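I deleted my fourth super-app last month, and I want to complain about it for a minute. You know the kind: chat, groceries, bus tickets and a loan offer, all behind one login. Vutitz has been trying to become that app for everyone in my town, and I think we should stop letting it.

My neighbor Kazue Kaneko runs a noodle counter. She pays Vutitz for delivery, then pays again so people can find her in the search (her own regulars!), and when she switched to plain phone orders for January she lost 300 of them.

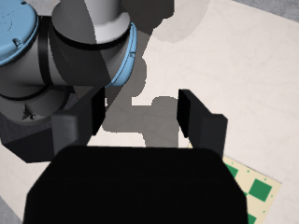 Sure, it's convenient. I like paying for lunch with my thumb as much as anybody. But when the wallet, the map and the messages all belong to one company, leaving means telling your whole family to leave too, and good luck with that.

I'd start small. Make the wallets work with each other, the way phone numbers do. Lobo already lets you move your contacts out in one file, and it's still in business. Vutitz could do it by spring if somebody made them.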